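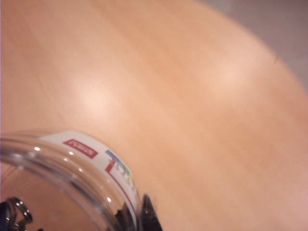
October, 14:10. Side table, light wood, rounded edge

Jar sorting, second pass. Kyu-ri wants the clear plastic jars kept for dry goods and everything else out of the room by tonight.

Lid off, label left on. The white band sits just below the rim, so it doesn't hide the contents, and peeling the last lot left glue that took Roya most of a morning. New text goes on a tag at the neck.

Fill check with rice, level to the rim: 1475 ml. Working fill stays at 1000 – above that the scoop spills. Repeated with the Carus scoop, same result.

Table finish: glare left of center under the ceiling light, bad for reading a level through the wall of the jar. Read from the window side instead. Grain runs diagonally, so don't use it to line anything up.

Open points:
Lids – 2 don't seat properly, set aside for Kosmas.
Tags – 8 left in the Londard box, Da-eun to reorder.
Felt pad for the table, ask Tae-yang.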